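HOLTTHORPE – Packers at the Bultine grocery depot will start working alongside a two-armed robot in April, after a winter spent testing the job in a computer model.

The machine will take over the canned goods station, where each packer now lifts cans from a table into order boxes for a full shift. The depot fills 432 boxes a day for small shops and school kitchens.

Araceli Xolalpa, the shift lead, said no jobs will be cut at the station. Four packers will move to checking orders and handling produce, and two will be trained to run the robot and clear it when it stops.

"Wrists and shoulders are what people complain about here," she said. "I'd like to see fewer of those complaints. I'd also like to know who gets the blame when a box goes out short."

The training takes 12 hours and is paid. Packers asked for a written rule that anyone on the floor can stop the machine, and the depot agreed to it.

Some 300 test runs have been done in simulation so far, mostly with soup cans. Zorkitley, the company supplying the system, builds the practice rooms on screen and changes the layout between runs.
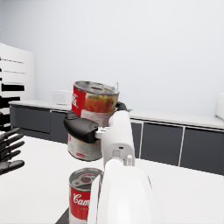 *A simulated robot hand lifts a soup can above a white tabletop during development work for the Bultine depot.*

Xolalpa said packers who watched the runs had questions about dented cans and torn labels, and those have been added to the test list.

Pay rates stay the same for the 17 people on the shift. The new duties will be reviewed after the first two months – the packers will meet with management before any second station is changed.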